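Hortensia Villanueva
Jan 26, 2022

1/ I make vinegar in a one-bedroom apartment. A few people asked how I got started, so I'm putting it in one thread. It will be long. Mute me if you don't care about vinegar.

2/ I began in July with half a jug of hard cider left over from a cookout. It was already going sour on the counter and I didn't want to pour it out. Everything I know came from that jug and the mistakes after it.

3/ The short version: yeast turns sugar into alcohol, then a different set of bacteria turns alcohol into acetic acid. The first step wants the air kept out. The second step needs air. Most failed batches I hear about got those two mixed up.

4/ You can skip the first step by buying cider or wine. I do this more often than I make my own. Get one with no potassium sorbate on the label. Sulfites in small amounts will slow you down but won't stop you.

5/ Alcohol level matters. Between 5 and 7 percent works well for me. Wine is too strong straight from the bottle, so cut it with water. I use equal parts for a 12 percent red.

6/ You need a starter. Any raw, unfiltered vinegar will do. I use one part starter to four parts cider. Wim Stevens, who has been at it a lot longer than I have, uses less and waits longer. His is better than mine. I'm not patient.

7/ The jar. Wide mouth, glass, no metal touching the liquid. Mine came from a restaurant supply place called Herner that was closing out its stock. Fill it two thirds of the way so there's plenty of surface.

8/ Cover it with tightly woven cloth and a rubber band. Cheesecloth is too open. Fruit flies walk right through cheesecloth. I lost my second batch that way and had flies in the bathroom for weeks, and I don't know why the bathroom.

Next, temperature, which gave me the most trouble.

9/ The sweet spot is somewhere between the low 70s and mid 80s. My kitchen sits at 72 in the winter if I leave the oven light on and put the jar on top of the fridge. Below 60 it more or less goes to sleep. It isn't dead. Move it somewhere warmer and wait.

10/ After a week or two you may get a film on top. It starts thin and cloudy and gets thicker. This is the mother. If you move the jar it can sink, and then a new one forms. You don't have to do anything about a sunken one.

11/ Fuzzy is mold. Blue, black, green, or anything with hair on it, throw out the whole jar. Don't scoop it off and keep going. I know somebody's grandmother did.

12/ Tasting. I start at week three with a clean straw. Early on it tastes like bad cider. Then there's a stretch where it smells like nail polish remover. That's ethyl acetate and it usually fades. Edivaldo Coutinho told me to leave the cloth on and stop sniffing it every day, and he was right.

13/ When it's sharp all the way through with no booze taste left, it's ready for bottling. Mine takes six to ten weeks. Strain it through a coffee filter, and set aside a couple of cups for the next batch before you do anything else. I forgot once and had to go buy more.

14/ Bottle it full. The air that helped you before is now working against you. If you leave a lot of headspace the bacteria keep going and a new mother grows in the neck. It's harmless, but guests don't love it. Small bottles with a tight cap, filled nearly to the top.
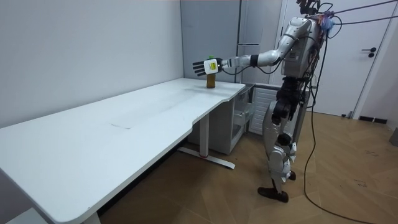

15/ AGING

Leave it alone for at least two months in the cupboard. Fresh vinegar is harsh. I didn't believe this until I found a bottle from my first batch behind the rice. It had gone round and a little sweet, with the same acid as before.

16/ On acid: do not use homemade vinegar for canning unless you've tested it. Recipes assume 5 percent. You can titrate at home with a kit, and mine cost less than a pizza. My batches have come in anywhere from 4.1 to 5.8, so you really can't guess from the taste.

17/ What I use it for: beans, always, at the end of cooking. Cabbage. A spoonful in onion soup. Equal parts with honey in fizzy water when it's hot out. Miloslav Halás puts it on fried potatoes and I've started doing that too.

18/ What I wouldn't bother with: cleaning windows. The cheap white stuff is fine for that and doesn't take two months.

19/ Things that went wrong, for the record. Pineapple, too foamy, came out over the top. Beer with a lot of hops, bitter and stayed bitter. A red wine batch I cut too much, which went weak and then moldy. Pear was fine but tasted like almost nothing.

20/ Currently going: one apple, one red wine, and a small jar of black currant that I started with juice. The currant is on day 7 and still in the yeast stage. No idea yet.

21/ A couple of you asked about straining out the sediment. I don't. It settles if you leave it. Pour slowly and stop before the last inch. The last inch goes in the beans.

22/ If you're in the building and want some starter, bring a clean jar with a lid. I've got plenty until the red wine is done.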